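Subject: Re: [durnthorpe-workshop] Sorting the mixed electrical spares

On Saturday a member wrote:

> I've been through the three crates from the Dralport clearance and they are a proper jumble. Breakers, terminal blocks, relays, lamp holders, odd screws, the lot. I make it some 600 pieces, going by weight. Could somebody who has done this before say how you go about it? I started by putting everything straight into the small drawers and gave up after an hour as I kept changing my mind about what went where. Also, do we keep old breakers at all? And is there any point in saving the loose screws?
>
> I can have the back bench until the end of October.

Thanks for making a start on these. I sorted the Gounder lot last winter, which was smaller but just as mixed, so I'll set down what I did. Others may do it differently.

The mistake I made at first was the same as yours, going straight to the drawers. You can't tell how many drawers a thing needs until you've seen how many of it you have. I had four drawers labelled for relays and ended up with nine relays. Do a rough split first and leave the drawers shut until it's finished.

## The rough split

Tip out a small heap in the middle of the bench. A couple of handfuls is enough. If you empty a whole crate the small stuff rolls off the back and you spend your time on the floor with a torch.

Put one shallow tray on each side of the heap. I use two colours so that I don't have to read labels while I'm working. Green is for anything that goes on a rail in a consumer unit or panel, so breakers, isolators and the like. Blue is for everything else that looks worth a second look. Anything cracked or burnt goes in a bucket under the bench.

It looks like this near the beginning, with a two-pole breaker on its own in the green tray and most of the heap still to do.

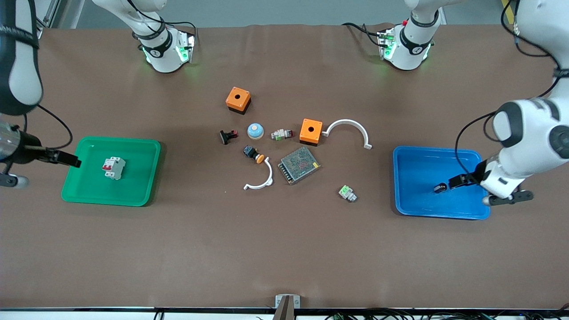
## The second pass

When the heap has gone, take one tray at a time and sort it properly. Put the other one on the shelf so the two don't get mixed again.

For the green tray:

- Single-pole and two-pole breakers apart.
- Within those, by rating if you can read it. If the print has worn off, it goes in the bucket.
- Work each toggle on and off a few times. Anything that sticks or feels gritty goes in the bucket too.
- Isolators in their own bag, clearly marked, as they get mistaken for breakers.

For the blue tray:

- Relays and their bases together, even if they don't match. People come looking for both.
- Terminal blocks by size of wire, not by colour.
- Lamp holders, push buttons and selector switches in one box. There are never enough of them to be worth splitting.
- Capacitors to one side. Don't put them in with anything metal, and short the larger ones with the resistor lead on the hook before you handle them.

Bag as you go. The grip-seal bags in the left-hand cupboard are the right size for most things. Write on the bag before you fill it, it's much easier flat.

## Do we keep old breakers?

Yes, but for the teaching boards and for display only. We agreed this a while back and it's on the sheet inside the cupboard door, though the sheet has faded. None of the second-hand breakers are to go into anybody's house or into a machine that will be plugged in. We have no means here of testing whether they trip when they should, and working the toggle only tells you that the toggle works. If a member needs one for a real job they should buy it new.

Please put the red "TRAINING ONLY" stickers on every one before it goes in the drawer. There's a fresh roll with the labels. On the Gounder lot I left the stickers until the end and then couldn't face it, and they sat in a carrier bag for two months.

I would keep a full set for the teaching boards plus a handful to take apart. We had 27 in the drawer when I last looked, so there's no need to hang on to every tatty one.

## Screws

Keep the terminal screws if they're captive in something. Don't save the loose ones. I did, and I have a jam jar of them at home which has not been opened. Brass ones can go in the scrap brass tin.

## How long it takes

I did mine in evenings, two hours at a time, and it came to six or seven evenings for fewer pieces than you've got. The rough split is quick. Checking the ratings is what slows it down, and you need a good light. The bench lamp with the magnifier is better than the overhead one, but its clamp is loose, so put it at the end with the thicker edge.

If you have to stop half way, put a sheet of card over each tray and leave a note on top saying which pass you've got to. Somebody tidied my blue tray back into the crate once, meaning well.

## Drawers

The grey cabinet has 32 small drawers and about half are free, or will be once the dead batteries come out. The tall Vornonetti cabinet is for mechanical parts, so please don't use that one even though it's nearer.

I'm at the workshop most evenings after seven if you want a hand with the ratings. Could whoever borrowed the label printer please bring it back, as it'll be needed for this. The spare tape is still in its box on the shelf by the kettle.

_durnthorpe-workshop mailing list. Reply to this message to post to all members._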